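Towel cell progress report: getting the folding robot back on its feet

November 4, 2020
By Natália Hrnčiar

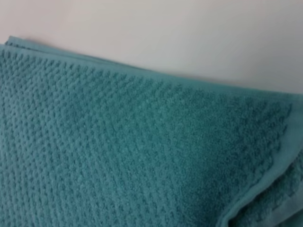 Teal bath towel, folded, from the wrist camera.

Hi Covadonga, and hello to everyone at Akument who reads these (I know Matúš forwards them around the office). This one covers the stretch from early September up to now, and most of it is maintenance, so get yourself a coffee.

When I wrote last time, the cell was dropping towels. It would pick up a corner just fine, lift it, start across the table and then let go halfway. We'd blamed the finger pads and I'd already asked you for money for new ones. Well, I'm giving some of that back! The pads were worn, yes, but the bigger trouble was the wrist camera bracket. One of its screws had backed out far enough that the camera could tip a little whenever the arm sped up. The software thought the hem was in one place and the hem was in another, so the fingers were closing on the last bit of fabric and hanging on by a thread.

Vojtěch found it by wiggling things, which is how Vojtěch finds most things. We took the bracket off, cleaned the threads, put it back with thread locker and marked the screw heads with a paint pen so a quick look tells you if one has turned. Then I redid the camera calibration, twice, since the first time I'd left the old lens offset in the settings file and everything came out shifted toward the door. My fault, and a whole afternoon gone.

The pads got changed too while we had it apart. The new set came from Tultis and they're softer than what we had. I like them. They grip terry nicely without pulling loops, but they pick up lint like crazy, and once they're furry they slide. So there's now a wipe-down at every shift change with a damp cloth, then a dry one, and the cloths live in a tray on the side of the cell. Kristaps added a line for it on the sign-off sheet.

Now the towels themselves. The camera setup still likes some fabrics better than others. Our teal bath towels have a flat woven band along the edge with a bit of sheen to it, next to all that nubby pile, and the band is what the hem finder is looking for. On those it does well. Where it gets confused is a folded stack, where you can get the band, then a second layer peeking out right behind it, all in the same color. It sometimes picks the wrong layer and lifts only half the towel. I've been playing with exposure and with the camera's standoff height, and raising it by 18 millimeters helped more than any of my clever ideas in the code. It does mean the texture close to the lens isn't as crisp as I'd like, and I'm still deciding if I care.

After the rebuild we ran 600 picks over several shifts, mostly with the bath towels. We dropped 24. I'd hoped for fewer, but before the repair we were stopping so often that we never got through a full run at all, so I'm pretty happy. Nearly all of those drops were the double-layer problem, and a few came from lint before we started the wiping routine.

Other odds and ends:

The cable going up to the wrist has been rerouted. It was rubbing on the elbow joint and the jacket had gone shiny. There's a loop of slack in it now and a clip from Paulík that I hope will last.

The table surface got a good scrub. We're keeping it plain and pale, and I've asked people to please stop sticking tape on it, as the hem finder loves tape.

The spare gripper is still at Priviretti for a bearing. They've promised it twice. If the one on the arm goes, we're down until the spare comes back, and that's the thing that worries me the most at the moment.

Money: we're under on parts and over on my hours. I'd like to move what's left of the pad budget to a second camera bracket, already assembled and calibrated, so a swap takes minutes. Matúš has the quote. I'd need a yes from you before I can order it.

Next up is the layer problem. I want to try a small side light, low down, so the step between layers throws a bit of shadow (the lighting in there now is very even). I also want to write down the calibration properly, with the lens offset in big letters, so the next person doesn't lose an afternoon too. Give me 3 weeks and I'll send the drop figures with the side light on.

Natália

Comments

Covadonga Cuesta: Yes to the bracket, please go ahead. Can you send me Priviretti's contact? I'll call about the spare.

Vojtěch Zeman: For the record it was two screws. The second one was only a little loose.

Matúš Charvát: Quote is good until the end of the month. Does the side light come out of the same budget or is that a separate request?

Natália Hrnčiar: Same budget, it's a cheap strip and we have a power supply in the drawer. And fine, two screws!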